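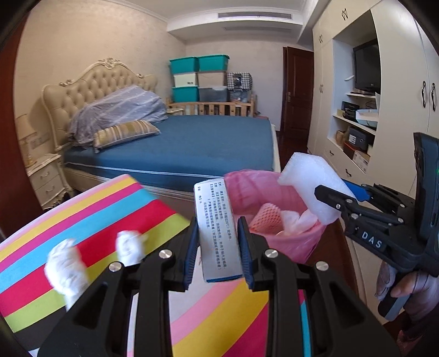

Ticket 646
Product: Hosateo hand gripper pair
Subject: One gripper reads 94 when it's fully shut, and drops soft things
Status: Closed

Opened by me, 9.20 am

Hello again! I've got a pair of grippers and one of them has gone a bit daft. With the fingers squeezed right together and nothing between them, Fludier should show 100 for closed. The good one does. The other one gets to 94 and sits there, however hard I pull the handle. I've marked the bad one with a bit of tape so I stop mixing them up (I mixed them up twice yesterday, so ignore anything in my earlier chat message about it being both).

It's fine on cartons and other stiff stuff. It's the soft things that go wrong, mostly the foam fruit nets and tissues. They get pinched, come up off the table and then slide out before I've got them over the bin. Very annoying when the whole job is clearing packing rubbish off a table!

Tried so far: turned it off and on, swapped the cable with the good one, swapped hands. No change from any of it. Software is up to date as far as I know.

Hosateo support, 10.05 am

Thanks for the details. Please could you check whether the fingers physically meet when the number stops at 94? Hold the gripper up to a window and look between the pads. If you can see light, don't run the zero routine yet. Let us know if the gap is even from top to bottom.

Me, 10.40 am

Right, done that. There is a gap, and it isn't even. The tips touch but lower down I can see daylight, I'd say 2 mm at the worst bit. The good gripper shuts flat all the way along. So the number is probably telling the truth and I've been blaming the wrong thing, sorry Fludier.

I also tried it on a strip of paper. Clamp it at the tips and it holds, clamp it lower down and it pulls straight out with no effort at all. I did wonder if I'd bent a finger, as it had a knock in September, but I laid a ruler down the outside of each one and they both look straight to me.

Hosateo support, 11.15 am

That sounds like a pad that isn't seated. Could you take the blue pads off both fingers and look at the faces behind them? Please clean those and refit, and don't tighten anything on the linkage pins for now.

Me, 12.30 pm

Found it, I think! One pad came off far too easily, and behind it there was a flattened crumb of white foam stuck down with old glue. Looked like part of the finger until I got a fingernail under it. The pads were refitted by me a while back with a set from Chowdhury, and I bet I trapped it then. Scraped it off with a plastic card, wiped both faces, let them dry while I had my sandwich, and put the pads back on with fresh tape from the Skilten kit. Pressed them hard for 5 minutes like the leaflet says.

Closed reading is now 99. Sometimes 100. No daylight that I can see.
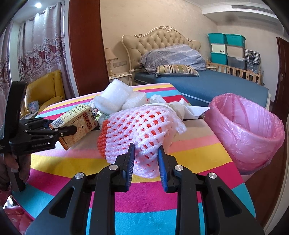 Then I had a go at the fruit nets, as they were what started all this. They're a good test, because there's so little to them: squeeze one and it just folds up, so if the pads aren't meeting properly you've got nothing to hold it with. I picked up by the body of the net first and then by the frayed end, which was the worst for slipping. It stayed put both times. Tissues are fine as well. I dropped one foam lump, but I'd only caught the corner of it, so I'm having that as my fault and not the gripper's.

Do I still need to do the zero routine? And is 99 good enough, or should I be chasing the last one?

Hosateo support, 2.10 pm

Glad it's holding. Yes please, run zero once with the fingers empty, then open and close fully a few times and check the reading again. 99 is within what we'd expect on fresh pad tape. It may settle after a day of use.

Me, 2.45 pm

Zero done, 100 every time now. I've peeled my bit of tape off the body and put the leftover pads in the drawer with the charger. One small moan before you close this: the leaflet shows the pads going on but says nothing at all about cleaning the face behind them, and a line about that would have saved me a morning. Thanks for being so quick!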